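Do pegs need a kit?

Reading time: 2 minutes

Print this page | E-mail this page

I have been putting off writing about pegs for most of May. Every time I mention them I get messages from people who swear by a particular system, and I don't swear by any of them. But the red one has been on my mind, so let's get it over with. 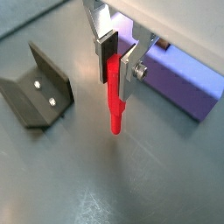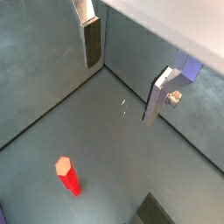
Red plastic, wider for most of its length, then a small step and a narrower end.

The Pletance catalogue would have you believe that step changes everything. The narrow end finds the hole, the shoulder stops it going too deep, and off you go. Perhaps. I have put a fair number of stepped pegs into a fair number of holes over the years and I still manage to go in crooked. A shoulder tells you when to stop. It doesn't tell you that you were leaning to the left the whole way down.

Then there's the matter of shape. A six-sided peg in a six-sided hole has to be turned until the corners agree, and if you're a few degrees out it sits on the rim and sulks. My old Kurup set was all round ones and I never once had to think about turning anything. The people in the Flerncombe puzzle group say I'm missing the point, and that the turning is the good bit. I went along for a winter and watched them turn things. I remain unconvinced – though the tea was good.

What does annoy me is the price. Clona wants 125 pounds for the full boxed kit, and around 600 for the one with the carrying case and the spare boards. For pegs! The box claims 1,000 hours of practice, a figure I would love to see the working for. I got bored of mine in an afternoon and went back to it a week later, mainly because it was still on the table.

I will give the bright colour its due. My first set was a tasteful grey and I lost two under the bookcase before I'd learned which way up they went. A red peg on a dull surface is easy to find, even at six in the evening with the big light off.

So I'm keeping the plain set for now and leaving the case in the shop. If anybody has got through a whole Clona board without swearing, the comments are open, and I'd like to know which peg you started with.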